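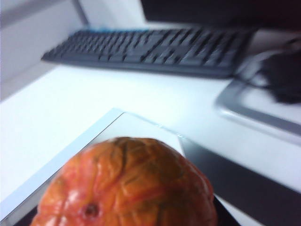 Why are we pricing the arm before we know what it has to pick up, asks one of our readers at the Musham shed, and can somebody please put the service costs on the same page as the purchase cost this time. Last year's conveyor got its approval on one number and then the other numbers dribbled in until autumn.

Fair. Both points. So this is the long version, written fast, between a supplier call at 10 and another at 11.30. Apologies for the state of it.

Where we are with the handling cell

Quick recap for anyone who skipped the October issue. Hakmont wants one arm on the odd-shaped line at Musham. Not the apples, the apples are fine. The lumpy stuff, the creased stuff, anything where the cups on the old machine lose their seal and drop it. One arm, one gripper, wrist camera, a bench to try things on before it goes anywhere near the line. Budget is from next year's small plant money, so it has to be asked for now and it has to be asked for once.

Two quotes in. A third was promised and hasn't come, and I've stopped chasing it.

The Pevau quote

Pevau will rent us the arm and controller for $3847 a quarter. Includes the wrist mount, the stand, swap-out if it dies. Doesn't include a gripper. Doesn't include the guarding. Doesn't include anyone coming out to Musham, that's charged by the visit and the visit rate is on page four in smaller type than the rest.

I like the rent option more than I thought I would. We don't know if the odd-shaped line will still be run the same way in two years, and a rented arm can go back. Against that – rent comes out of operating, not plant, so the small plant money we fought for would sit there looking unused and somebody at head office will notice. Have asked finance whether the two can be swapped. Waiting.

Minimum term is three quarters. Notice is one full quarter on top, so really it's a year. Read that bit twice if your site is thinking of the same deal.

The Smadi quote

Gripper only. $3107 for the soft-finger unit with the adapter plate, and it's meant to bolt straight on to the Pevau wrist. Meant to. I've asked both of them to put that in writing and so far only Smadi has.

Finger pads are the running cost. $319 a set, and the quote is very shy about how long a set lasts. "Depends on product" is what it says. Well yes. Rough skin eats pads, waxy skin doesn't, and grit off the field eats everything. I've put four sets a year in the draft. If we get by on two, lovely, nobody will be cross about it.

There's a cheaper two-finger gripper as well and a couple of you have asked why not that. Fine for boxes. For something round with deep folds in it you get two contact points and a prayer. We could trial one if Smadi will lend it, but I wouldn't put it in the budget as the main plan.

Lead time is the real problem

14 weeks on the gripper. The arm can be here much sooner then that, which sounds good until you work out we'd be paying Pevau rent on an arm with nothing on the end of it. So order the gripper first. Start the rental when the gripper has a ship date, a proper one with a tracking number, not an "expected".

This also means the order needs to go in before the budget is formally closed. Have asked for an early release on the gripper alone. If that's knocked back we lose the start of the season and the whole thing becomes a second-half project, and then the savings line in the request is wrong and has to be redone.

What the bench time is for

Back to the reader's first question. We are not pricing blind, or not completely. The bench stage exists so the wrist camera gets a good look at real produce, on a real messy desk, under whatever light is going. Shine off the skin, dark patches, dents and creases that look like edges. A pale background one day and a black one the next. All of that matters for which camera and which lights we end up paying for, and lights are the thing I forgot in the first draft altogether. They're in now. Modest figure, don't have it firmed up.

What we need out of bench stage before any line money gets spent:

A list of what the gripper can hold, what it can hold but marks, and what it can't hold. In that order of interest to me. The marking one is where the claims come from.
How close the camera has to be. Close up, anything behind the fruit goes soft, and a big item fills most of the view. May need a second camera looking from further off. If so that's another bracket, another cable, another line in the budget.
Whether we can swap pads on the bench without tools. Smadi says yes. Want to see a person from the shed do it, with cold hands.
Cycle time, but only loosely. Nobody quote a bench cycle time in a funding request please. It has been done and we're still hearing about it.

People costs

Left out of nearly every request I've been sent, so here's how I'm doing it. Someone has to sit with the arm. In the first couple of months that's a chunk of every shift, and it's one of your better operators, since the new starters can't tell if it's misbehaving. So there's a backfill line. Then training, which Pevau does at their place or ours. Ours costs more but four people can sit in. Theirs is two seats and you pay the travel. I've gone with ours.

Guarding and the risk assessment are a separate request under safety. Don't double count them. Do mention them, though, with the request number, or it looks like we're planning to run it without.

Service, on the same page this time

As asked. The draft now has one sheet with everything on it and I'd like every site to use the same layout. Left column is buying or renting. Middle is getting it going – freight, fitting, training, lights, benches. Right column is every year after that – rent if it's rented, pads, visits, software, spares on the shelf. Totals at the bottom for year one and year two. If a cell is unknown write unknown, don't leave it blank. Blank gets read as zero.

Software, by the way. Camera software is included for the rental term with Pevau. If we ever buy the arm outright it becomes a yearly fee and they wouldn't give me the fee over the phone. Marked unknown.

Rent or buy, my current view

Rent the arm, buy the gripper. The gripper is the part that's specific to what we grow and pack, and we'd keep it even if the arm changed. The arm is just an arm. If we're still using it happily after the first year then go back and ask for the purchase, with our own pad and downtime figures in hand and not the supplier's.

One of the other sites thinks this is timid and that we should buy two of everything while there's money. Maybe. Two idle arms are harder to explain than one.

Things I still need from you

Musham – a crate of the worst stuff. Not the nice ones that get put aside for visitors. Folded, pitted, odd colours, the heavy ones with no flat side. Enough that we can drop a few.
Everyone – a rough idea of how many hours a week your odd-shaped line really runs. Guesses are ok, say it's a guess.
Finance – the operating and plant question, see above, third time of asking.
Anyone with a spare bench, a monitor and a keyboard they don't mind getting juice on.

Send it to the equipment inbox, not to me direct, mine is full. The draft sheet goes up on the shared drive tonight if the 11.30 call doesn't run over. Changes can go straight in the comments column. Please don't edit the totals, they're formulas and somebody typed over one last week and it took me most of a morning to fnd it.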